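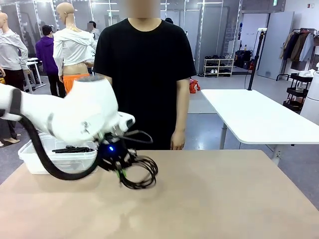 Stanisława asked whether we should stop at 1,000 examples of the cable task and train before recording more. She'd sooner see where it fails first.

I agree. Jaster set has 37 good runs from this morning, 2 thrown out for dropped frames. Target stays at 2,000 but we train halfway.
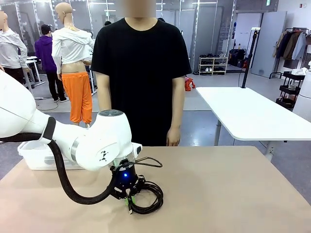

Start positions need more spread. I've been laying the cable down much the same way each time, and the model will learn that spot and little else. The green-tipped end matters too: with the coil held like this it hangs near the bottom, and I want runs where it lies elsewhere. Will note it per run — a column in the Idik sheet will do.
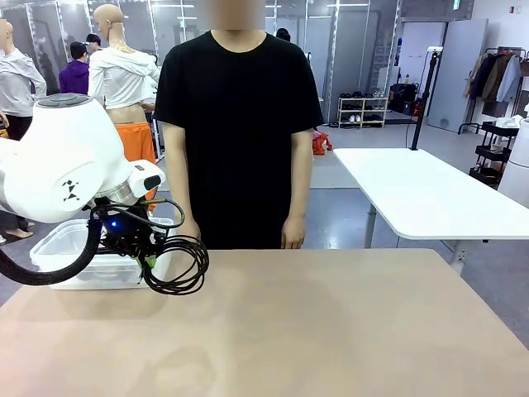

Robot arm, cable at the bin.

To do: check the clock offset, ask Breltstead for more cables in other thicknesses.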